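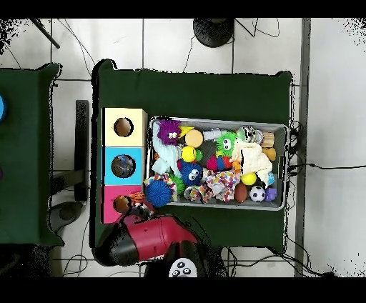
By Sena Quaye, Bonsu Play Supplies
2 comments | 14 shares

Sorting Boxes and Mixed Toy Bin, the Semell Set

The Semell set is made for kindergartens, therapy rooms and families who want one activity that can stay on the table and be used again and again. It consists of three square boxes with a round hole in each, and one gray plastic bin with mixed small toys and cloths. The child takes a thing from the bin, decides where it belongs, and puts it through the hole.

The boxes come in pale yellow, sky blue and magenta pink. We chose colors which are far enough from each other that also a young child can name them or point to them without help. You can stand them in a column at the left of the bin, as we like to do it in our showroom, or on the right for a child who prefers the other hand. For two children, put the bin in the middle and give to each child a box.

What is in the bin

We fill the bin with things that feel different in the hand. There are furry balls with googly eyes, in purple and in dark blue, and a spiky one in lime green, also with eyes. There are plain small balls in bright colors such as pink, blue, red, green and yellow. There is a yellow foam star, a foam cylinder in peach orange, a white plastic cylinder and a small wooden one. The clear ball with the silvery look is usually the first thing the children ask for. The little striped tiger is the second, and it is often found outside of the bin.

Between the toys we put cloths. One is pale light blue, one is off-white and one has confetti dots in many colors. They can be pulled out through the hole again, which many children enjoy more than the sorting itself. The cloths are also good for hiding the smaller toys, so that the child must search with the fingers.

The mixture can change a little from one delivery to the next. If you need a certain toy for your lesson plan, please write it in the order notes and we will look in the stock before we pack.

Ways to use it

The easy way is by color. Pink ball in the pink box, blue ball in the blue box, yellow star in the yellow box. After some time you can sort by touch: furry things in one box, smooth things in another, cloths in the third. Esi Issahaku, who tests our sets with her morning group, lets the children make the rule and then she has to guess it. She told us this takes much longer and is much louder.

We recommend a table with a plain cloth on it. Ours is green. The balls do not roll so quickly on cloth as on a bare table, and the noise is less. If your floor is tiled, like ours, this is worth to do.

Cleaning

Wipe the boxes and the bin with a damp cloth and let them dry open. The cloths can be washed by hand in lukewarm water. The furry balls should only be brushed, please do not soak them. Foam pieces which have bite marks should be taken out and replaced.

The set has small parts. An adult should be in the room during all the play time.

Ordering

Item name: Semell Sorting Set, complete
Order number: 1933
Boxes: three, one of each color
Refill bag: 70 mixed pieces, sold separately
Storage cover for the bin: Lorkon, medium size, sold separately

The boxes can be ordered also one by one, if a hole has become torn or a box was stepped on. Schools which order more than one set receive them in the same carton when possible. We have 300 refill bags prepared for April and after this there will be a waiting time.

Questions about the set are answered by Sena in the mornings, by phone or by mail.

2 comments

Is the refill bag the same mixture as in the bin, or only balls?

The same mixture, but without the cloths. Cloths are in a separate bag. Sena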